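4. Shade Assignment and Consumer Color Terms

4.1 Source material

The survey set consists of 1048 responses collected through the Kwiatkowski salon panel. Each respondent supplied a natural shade, a current shade, and a free-text account of any color applied in the preceding year. Responses from participants who had applied henna or metallic dyes were kept in the set but coded separately, as these products interact with later oxidative color in ways that the shade scale does not represent. Responses with no usable free-text field had been removed at intake and are not part of the total given here.

The free-text accounts vary a great deal in length and precision. A typical short entry reads "box dye, medium brown, went red at the roots." Longer entries often describe several sessions, sometimes years apart, with terms taken from packaging, from a stylist, or from pictures of actors that the respondent had brought to an appointment. All such terms were retained verbatim during the first coding pass.

4.2 The Stekmont scale

Depth was recorded on the Stekmont scale, which runs from 1 (black) to 10 (lightest blonde) and permits half steps. Tone was recorded as a second value with three categories: warm, neutral, and cool. The scale does not separate gold from copper, and both were entered as warm. This is a known weakness for red hair, where the difference between the two is what most clients are asking about. An extended tone code was tested during the pilot and dropped when coders could not apply it consistently from text alone.

Swatches for the reference set were prepared on human hair tresses supplied by Brenesthorpe. Each tress was washed, dried, and stored away from daylight before reading. Depth readings were taken at the midpoint of the tress, and a second reading was taken near the tip. Where the two readings differed by more than a half step, the tress was replaced. No conditioner was used at any stage, as residue alters surface shine and can move a visual reading toward the lighter end.

4.3 Coding of free-text terms

Terms were grouped in two passes. In the first pass, coders assigned a depth value to any term with a conventional meaning in the trade, such as "dark brown" or "light ash blonde." In the second pass, the remaining terms were compared with the reference swatches. These were mainly terms borrowed from food and drink: caramel, honey, cinnamon, mushroom, cola, and similar. Such terms spread quickly through fashion coverage and often have no fixed depth. "Mushroom" was placed between 5 and 7.5 by different coders. "Honey" was more stable, with nearly all assignments falling between 7 and 8.

Terms that named a celebrity were not assigned a depth. A single performer may appear with several colors in the same year, and the respondent's intended reference could not be recovered from the text. These entries were given the code R (reference unresolved) and excluded from the depth comparison. They were retained for the count of terms by source.

Coders worked independently and did not see the respondent's own shade value until their assignment had been entered. Disagreements of one half step were averaged. Larger disagreements were returned to both coders, and if no agreement followed, the term was marked as variable. Variable terms appear in the term list but contribute nothing to the depth model.

4.4 Lightening history

Respondents who reported bleaching before the age of twenty were treated as a subgroup. Their accounts frequently describe an unexpected orange or yellow result over a dark natural base. This agrees with the usual account of melanin removal, in which the warm underlying pigment is exposed before the target depth is reached. Natural darkening between childhood and the teenage years was also commonly mentioned. Respondents who had been fair as children tended to report their natural shade as lighter than the shade at the root, and the difference was greatest among those who had colored their hair continuously.

To limit this effect, the self-reported natural shade was replaced by the root reading wherever one was available. Both values are kept in the released table.

Figure 3 is referenced in the released materials under the same number.
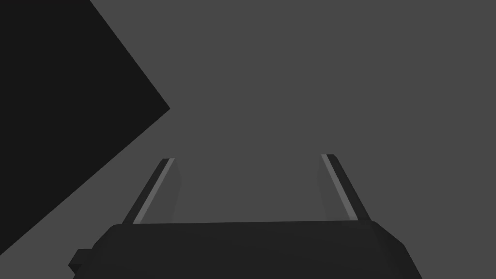

Figure 3. Simulated view from behind a two-finger gripper.

4.5 Limits of the comparison

The depth model was fitted with the Esmont package using default settings. Resampling was run with 2000 draws, and a shorter run of 500 draws was used to check stability. The order of the terms by depth was the same in both runs, apart from a group of light brown terms whose intervals overlap almost completely.

Several limits apply. The panel is drawn from people who visit salons, and home color users are likely to be underrepresented. Root readings were made under salon lighting, which was not standardized between sites; warm lamps make cool browns difficult to separate from neutral ones. The survey was conducted in November, when many respondents had recently moved to a darker color for the season, and the frequency of dark warm terms should be read with this in mind. Seasonal change in vocabulary is taken up in Section 5, where the term counts are compared by source.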